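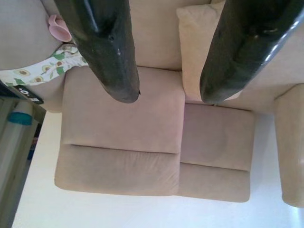 Photo: Aivar Žukauskas / Andness

Progress report to the Dönmez fund, 17/08/2021

Dear colleagues,

The morning exercise program Fillovlow is now in its second half. We have 80 registered members, and 28 of them came to every class in July. The six o'clock group is full. The evening group is weaker - people are tired after work, and we will move it one hour later.

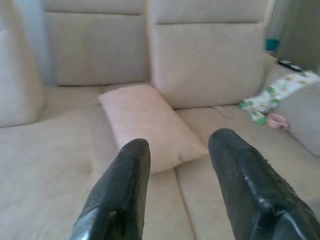 Sofa with pillow.

From your grant we paid 600 euros for mats and resistance bands. The supplier Esport still owes us 30 bands, and I have written to them two times. The second trainer has signed her contract until January.

We ask your permission to use the remaining travel money for hall rent. Please answer before the end of the month.

With respect,
Aivar Žukauskas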